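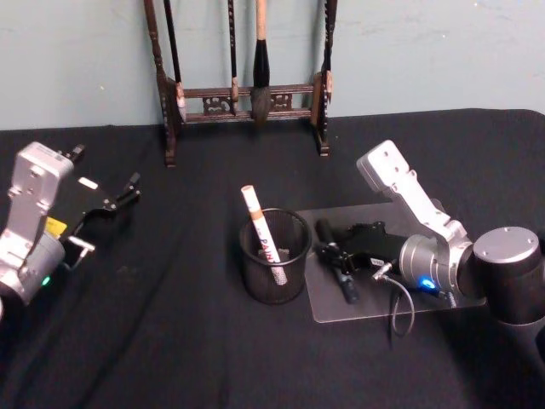
Archives Threads Authors Search Subscribe

Last updated: February

Kofi Quartey wrote:

> Does anyone know what the clinic at Cartwright is doing about shingles
> shots this year? My wife and I are both past 50 and we were told last
> fall to wait for a letter. No letter. I rang the front desk twice and got
> two different answers, one being that we should just walk in, the other
> that walk-ins ended before Christmas. I don't mind waiting but I would
> like to know what I'm waiting for. Also, is the second dose still given
> at the same place? My neighbor had to drive to Jirnach for hers.
>
> Kofi

Hello Kofi, and hello to everybody else who has written to me off the list about the same thing (I count that as a compliment, but please do write to the list, my inbox is a swamp).

I went over to Cartwright this morning for my blood pressure check and asked the nurse while she had me trapped in the cuff. What she told me was this. The letters went out in two batches. The first went to everyone over 65 and the second was meant to follow, but it got held up when the clinic changed over to the new appointment system, and a good many addresses on our side of the river were left off. She thinks that's what happened to you, and it's certainly what happened to my sister. So please don't sit and wait for the mail. Call and ask to be put on the shingles list by name. If whoever picks up tells you to walk in, thank them kindly and ask again for the list.

The walk-in hours did end, so the second person you spoke to had it right. There is still a drop-in table for flu shots until the supply runs out, 8 in the morning until noon, and I suspect the first person was thinking of that. I got my own flu shot there and was in and out before my coffee went cold in the car.

About the second dose - yes, you can have it at Cartwright now. Your neighbor went to Jirnach during the stretch when Cartwright had no room in the refrigerator, and I remember it well as I drove two friends out there myself and we got behind a hay wagon the whole way home. The gap between the two doses is normally two to six months. Bring the little card from the first one, and if you've lost the card tell them when you book so they can look you up beforehand.

You didn't ask, but others have: I had a sore arm and felt washed out for a day and a half after my first one. I canceled supper with my daughter and went to bed with the radio on. By the next evening I was out splitting kindling. My sister felt nothing at all and has been unbearable on the subject.

One more thing while I'm rambling. The Rurkero van will take people to clinic appointments if you call the day before, and you don't have to be a member. They pick up at the library and the grange hall. Ask for the back door drop-off if you use a walker, the front ramp is still torn up.

If you do get through and they give you a date, would you post it here? I'd like to know how far out they're booking, and so would plenty of others.

All the best to you both,

Murdo Mackay

Previous message Next message Back to thread index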